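Tiltov parallel grippers, one month in
Posted Mar 3, 2023

I bought the pair. I'd been going back and forth between these and the Brunard ones since before the holidays, and then Brunard raised the price again and that was that. Two Tiltov grippers with cables and a spare set of finger tips came to $1,175 shipped. The Brunard pair I borrowed from Faraji Biwott would have set me back $896, but without tips, and the tips are where they get you (more on that further down).

Quick background for anybody who landed here from a search: I run a two-arm setup at home, teleoperated most evenings, and I like furniture jobs. Stools, little shelves, the flat-pack stuff everybody has lying around. Blocks and cups got boring fast. Furniture makes you use both hands for real, one holding and one working, and it shows you pretty quickly which gripper is comfortable to live with.

Mounting was easy! Each one went onto the wrist with the bolts I already had, and I was driving them the same night. The controller is the same Fosier box I've complained about on this page before, and it picked up both grippers on the second try. First try it saw two lefts. Gwenllian Meredith wrote to me that hers did the same thing and that you have to plug in one side, wait for the light, then plug in the other. Fine, now I know, and now so do you.

So, the stool. It's my favorite test because the legs are round and smooth and they stick out at an angle, so a flat finger wants to slide right off if you come in crooked. I flip it over on the black cloth and work on the underside.

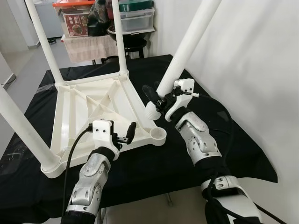 Right gripper at the base of a leg, left one hovering over the ribs. Note the cable on each side.

What I like most is the grip on round stuff. The Brunard fingers are harder and kind of skate along a plastic tube until you squeeze more than you'd like to. The Tiltov ones have black rubber on the tips that really bites, and I can hold a leg down low by the seat without cranking the force up. I left mine on the medium setting almost the whole month. The left hand is just as happy poking around in between the ribs, too. The fingers are slim enough to get into the pockets, and the Brunards are not, period. I tried it over and over with Faraji's pair and kept bumping the housing on the rim.

Okay, gripes. The body is boxy. When both hands are down inside the same seat you have to think about which one goes in first, and I've knocked white plastic against white plastic more times than I want to admit. My wrist camera also gets a lot less of a view with that big housing in front of it, so I mostly drive from the head camera now and treat the wrist one as a backup.

Then there are the cables. They come out the side, and they're stiffer than they need to be. Mine swing out in a big loop next to each wrist, and if you roll the wrist far enough the loop drags on the cloth. I've tried clips, I've tried velcro, and right now I'm back to leaving them loose and just being careful. Aldo Marino swears by a soft silicone sleeve but I haven't ordered one yet. A right-angle plug would fix most of this, Tiltov, please!

Tips: the first set lasted me 468 grasps by the controller log before the left inside edge started peeling. A replacement set of 4 is cheap and they slide on by hand, no glue. The Brunard tips are glued, which is a rotten way to spend a Saturday.

Noise is fine. There's a little whine at the end of the close, and I only notice it with the fan off.

Would I buy them again? Yep, for furniture and anything tube shaped. If all you do is pick up boxes, get the Brunards and keep the change. I've got a pair of softer tips coming in April and I'll add a note at the bottom when I've had a couple of evenings with them.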